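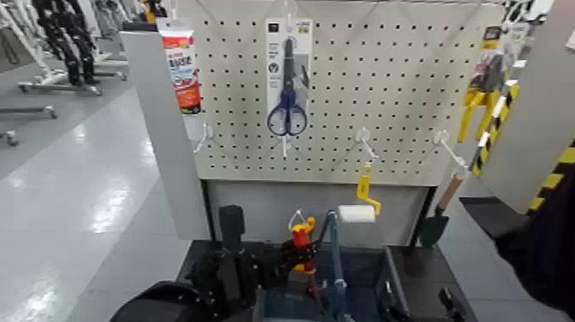
Last edited: April, 11:40 pm

So I finally caved and switched keyboards on my phone. I've been using the stock one for as long as I've had this phone, swearing at it every single day, and Kai-wen Cheng has been telling me for months to try Skiltudon. I kept saying I'd get to it. Well, tonight I got to it, and then I kept going, and now it's almost midnight and I have a completely different phone in my hand. Same scratches, though.

The keyboard first. Skiltudon is a small download and the setup is quick once you get past the scary warning about how it could collect everything you type (every keyboard gets that warning, I checked). What sold me in the first ten minutes was the number row. It stays put! I don't have to long-press anything or flip over to the symbols page to type my apartment number. You can also make the keys taller, and I've got big thumbs, so I cranked that right up until the keyboard took over nearly half the screen and then backed it off two notches.

The swipe typing is good but strange. It's great at long words and terrible at short ones. I swiped "of" maybe a dozen times tonight and got "if" for most of them. It also has no idea who my friends are. Kuo-hua came out as "Jupiter" the first time, so I texted him that, and he answered with a picture of the planet and nothing else. You can add names by hand under the personal dictionary, or let it read your contacts. I went with by hand. It took a while and I had to look up how my own cousin spells her name.

Themes: there are way too many of them. I counted myself lucky to find the plain gray one before I gave up scrolling. The list says 887 themes and I would guess that most of those are somebody's sunset photo behind white letters you can't read. The gray one is called Vallejo and I like it a lot. It has a soft edge on each key and the space bar is a tiny bit darker than the rest. I had it on for an hour before I noticed there's a night version that kicks in by itself.

Okay, so then. Once the keyboard was gray, the rest of the phone looked wrong. My icons were all those bright candy blobs, and the clock widget was the one that came with the phone, with the little cartoon cloud. I had sort of stopped seeing it. So off I went looking for icons, and that's how I ended up with Plorkico, which is an icon pack, done in thin lines with one dot of color each. It's lovely. It covers the big apps and a lot of the small ones, but my bank isn't in there and neither is the bus app, so those two sit on the bottom row looking like they wandered in from another phone. There's a button to request missing icons. I pressed it for both of them. The note that popped up said there were 500 requests ahead of mine, so I'm not holding my breath.

I should write down what I did in case I have to do it all over again after an update, because I never remember:

Long-press on an empty bit of the home screen, then Settings, then Look, then Icon style. Pick Plorkico. Wait. It will seem like it's frozen but it's only slow. Don't tap it again like I did, or it starts over.

For the bank and bus icons, long-press the icon itself, Edit, and then choose one of the blank shapes and type a letter. I used B for both of them (dumb, I know, will fix tomorrow).

The clock took the longest. I wanted just the time, big, and the date under it, small, and apparently that's too simple for anybody to make. Every widget wanted to give me the weather and my battery and the phase of the moon. I tried four or five. One of them asked for my location and my microphone – for a clock! – so that got deleted fast. The one I kept is called Plollon, and it's ugly when you first drop it on the screen, but you can turn off everything piece by piece until only the time is left. The font size goes up to 900 for some reason. I tried 900. You get part of the curve of one number and that's the whole screen.

Battery is the thing I'm worried about. Kuo-hua Siu had a setup like this on his old phone and he was always hunting for an outlet by the middle of the afternoon, but he also had one of those moving wallpapers with the fish, so maybe that was the fish. I charged up fully right after dinner and I'll see where I am tomorrow at the same time. If it's bad, the widget goes first. The keyboard stays no matter what.

Things I still want to do: get rid of the search bar at the top, which I never use and which doesn't seem to want to leave. Move the camera down to where my thumb is. Figure out why the little dots for unread messages show up on some icons and not on others (email yes, texts no, and texts are the ones I care about). Back the whole layout up somewhere. There's an export button but it saved a file with a name that was all numbers and I've already lost track of which folder it went to.

Kai-wen wrote back while I was typing this and said she's been on the beta of Skiltudon for weeks and the beta fixes the "of" and "if" thing. Of course she has. She sent me the link. I'm looking at it now and telling myself to put the phone down and go to bed, and that a beta keyboard on a work night is a bad idea.

Downloading it anyway. 2 minutes left on the bar.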